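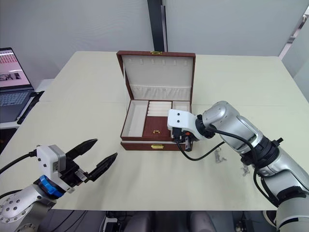
四月になると、捨てたくなる。春だからではない。管理組合の粗大ごみ回収が年に一度、四月の日曜にあるからで、この日を逃すとまた一年、壊れた扇風機と同居することになる。

うちの扇風機は首を振らなくなって三年になる。振らないだけで風は出る。風が出るものを捨てるのは気がひける。そういう理屈で去年も見送り、おととしも見送った。今年こそと思って玄関に出したら、妻が「まだ使えるのに」と言って居間に戻した。去年そう言ったのはわたしだった気がする。

片づけの本は何冊か持っている。正確に言うと、片づけの本が本棚の一段を占めていて、ほかの本が床に積んである。いちばん厚いのは友人のサムランにもらったもので、彼はそれを読んで感銘を受け、まず手始めにその本を手放した。つまりうちに来た。以来、彼の部屋はすっきりしていて、うちには彼の手放した鍋と座椅子もある。

母の物を引き取ったのは去年の秋である。姉と二人、実家で押し入れを開けては閉め、開けては閉めして、結局ほとんど何も決めずに段ボールを15箱つくり、姉が8箱、わたしが7箱を持ち帰った。公平を期してじゃんけんまでしたのに、軽いほうを引いたのは姉だった。わたしの箱には食器が集中していた。母は客用の湯呑みを異様に多く持っていた人で、そのわりに客の来ない家だった。

遺品というのは、値打ちのあるものほど扱いが楽だ。指輪は姉がもらう、着物は従姉に見てもらう、それで話は済む。困るのは、値打ちがまるでないのに母の字が書いてあるものだ。「輪ゴム(細)」と書かれた菓子缶がある。あけると輪ゴムが入っている。細い。では「輪ゴム(太)」はどこかというと、これが見つからない。姉の箱にあるのかと思って電話したら、姉のところには「ひも(短いが使える)」があるという。母はわたしたちに謎を残して逝った。

仕分けの基準は人によって違う。職場のコアさん(Khoa Triệu と書く。発音はいまだに直される)は、引っ越しのたびに全部写真に撮ってから捨てるそうだ。思い出は写真で足りる、と彼は言う。その写真をいつ見返すのかと聞いたら、容量がいっぱいになって去年まとめて消したとのことだった。本人はいたって晴れやかで、見習うべきなのかどうか、まだ決めかねている。

わたしもひとつ方式を試した。一日ひとつ、12日間つづける。それだけである。初日は勇ましく、取っ手のとれた片手鍋を捨てた。二日目は片方だけの靴下。三日目も片方だけの靴下で、捨ててから二日目のと揃いだったと気づいた。四日目に片づけの本を一冊捨てようとして、念のため読み返したら面白く、そのまま夜中の一時まで読んだ。五日目から八日目までは、出張を理由に休んでいる。出張は一泊だった。

残りの日数は手紙に費やした。母の手紙の束は、輪ゴム(細)で留めてあった。ほとんどが暑中見舞いと年賀状で、文面はどれも似たようなものだ。お元気ですか、こちらは元気です、いつか遊びに来てください。客用の湯呑みはこのためだったのかと思うと、急に湯呑みまで捨てにくくなった。わたしは片づけているつもりで、一日ごとに捨てられないものを増やしている。

ひとつだけ進展があったとすれば、収納用品を買うのをやめたことだ。以前は物が散らかると箱を買い、箱が散らかると箱を入れる棚を買った。仕切りのついた入れ物には弱い。仕切りを見ると、自分がそのひとつひとつにふさわしい物を持っている人間のような気がしてくる。持っていたのは乾電池と、どの機械のものかわからないネジだった。ネジはまだある。機械のほうを先に捨てたのだと思うが、確証がないので捨てられない。

サムランに愚痴をこぼすと、捨てる前に一度だけ使ってみろ、と言われた。使って嬉しくなければ未練は消えるそうだ。それで毎晩、客用の湯呑みを順番に使っている。どれで飲んでも番茶は番茶の味がする。薄手の青いのだけは持つと熱くて、これは手放せると思ったのだが、裏返したら底に小さく母の字で「父」と貼ってあった。父は熱いのが平気な人だった。青いのは食器棚のいちばん手前に置いてある。

回収日の朝、最終的に出したのは座椅子だった。サムランの座椅子である。集積所まで抱えていく途中、下の階の奥さんに呼び止められ、それまだ使えるんじゃないの、と言われたので差し上げた。回収のトラックが来たとき、わたしは手ぶらで立っていた。

扇風機は居間にある。今朝は少し暑かったので、つけた。

コメント(8)
シェア 12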